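Sesthorpe Heritage Housing Forum
Board: Interiors and Finishes
Topic: Retention of patterned wallpaper in the 1950 cottages

Posted by D_Dressler (Moderator), December 11, 2022

Members are advised that the draft guideline on interior finishes is open for comment. It applies to the 109 cottages completed in 1950 and recommends that patterned wallpaper be retained wherever the plaster behind it is sound. Where retention is not possible, the draft permits replacement with a paper of comparable colour and scale. Plain paint would require written approval.

Comments should refer to the clause number where practicable. Remarks on exterior colour belong in the separate topic.

Posted by hefin.gough

I write in support of clause 4. Damask papers in pink and cream suit the smaller front rooms, and the scrolling leaf designs hide minor unevenness in old plaster far better than paint does. My concern is the phrase "comparable scale". A large urn motif requires a generous drop at each join, and owners should be told this before they order. I would ask that the guideline state the repeat must be matched at internal corners as well as on the flat.

A pink ground with the pattern in cream, of the general kind I would regard as acceptable: 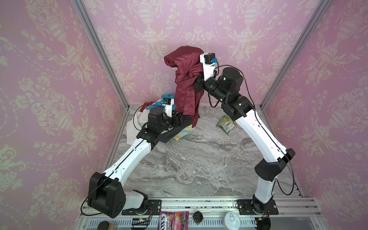 Joaquín Escobar: I must respectfully disagree with the previous submission. Clause 4 places the cost of a decorative preference upon the owner. A paper with a large repeat wastes a good part of every roll, and the draft offers a grant of 500 dollars per dwelling, which will not cover labour for one room. The exterior of these cottages is of public interest. The parlour wall is not.

Posted by FSperling

With regard to the above, the grant is payable per room under clause 9, not per dwelling. The summary sheet is in error and I have asked that it be corrected.

On the substantive point, I share some of Mr. Escobar's reservations. My own cottage was stripped and painted by a former owner in August of a year I have not been able to establish, and no original paper survives behind the skirting. I see no merit in obliging me to imitate something for which there is no evidence.

Posted by D_Dressler (Moderator)

Clause 4 applies only where historic paper is present at the date of inspection. A dwelling already painted is exempt. The wording will be clarified. The error in the summary sheet is acknowledged.

Posted by j.lindemann

Could the moderator confirm whether adhesive is within scope? The Schwerdtfeger paste recommended in the previous guideline is difficult to obtain, and my supplier has offered Jirkix in its place. I have hung 44 rolls with it in two properties and have no complaint, although the drying time is longer in an unheated room.

I would also record my disagreement with Mr. Gough on corners. No internal corner in these cottages is plumb. The accepted practice is to cut the sheet, turn a narrow margin onto the next wall and hang the following length to a fresh plumb line. A small loss of pattern is unavoidable, and an inspector should not be marking owners down for it.

For reference, a pink damask with leaves, flowers and garlands, carried across a back wall and both side walls:

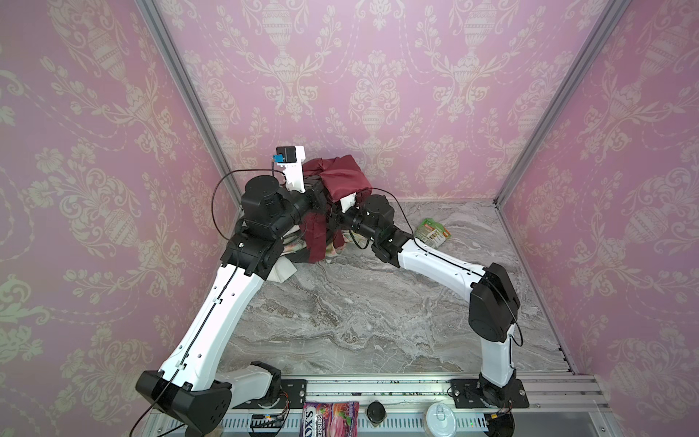 Moderator's Summary of Matters Referred for Redrafting

Clause 4: exemption for painted dwellings to be stated expressly. The matching of repeats at internal corners remains in dispute, and both positions will be forwarded.

Clause 9: grant to be described as payable per room in all documents.

Adhesives: substitutes to be considered on written request.

Posted by hefin.gough

I accept the point concerning plumb lines. I maintain that the guideline should at least require the pattern to be level from one wall to the next, and I will submit alternative wording.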